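The papered wood at the end of the hall

The owner of the back room at Clasov has been asked about the wallpaper so often that she has an answer ready. "It's trees," she says. "People want more than that, and I don't have it."

She runs Clasov, a two-room framing shop, and she papered the back room herself in July. The pattern came from a small printer called Dralel, pale as skim milk, with misty trunks and daisies climbing up them. She had ordered 3 rolls. "You match one trunk and the next one is off by a thumb. I said things to that wall I'd never say to a customer."

Her husband wanted plain white. He still brings it up, usually while standing in the room and looking comfortable.

The floor was a longer argument. She wanted something gray that would hide dust, and settled on a marble pattern with pale veins running all through it like cracks in an old plate. One short streak in it is reddish brown. "I scrubbed at a mark like that for most of a morning," she says. "Then I read the sample card, which mentions warm veining. I felt very warm myself." 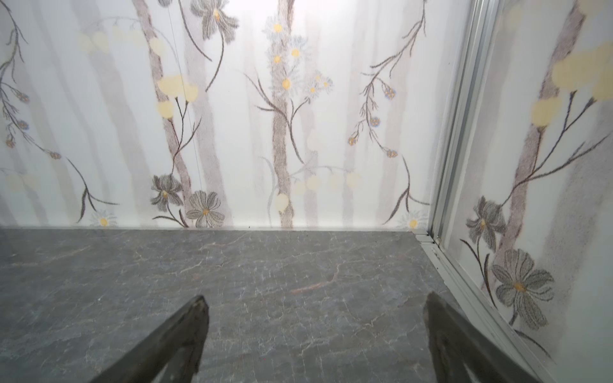 What it cost

She kept every receipt in a cookie tin. The whole room came to 3,120 dollars, against a quote of 2,798 from a firm called Morgan that never called back. "So I paid extra to do the work myself. My accountant loves that story."

The thin pale baseboard went on last. She cut one length 31 inches too short and turned the leftover into a shelf for the mat samples.

Would she paper the front room too? "Ask me when my neck turns left again."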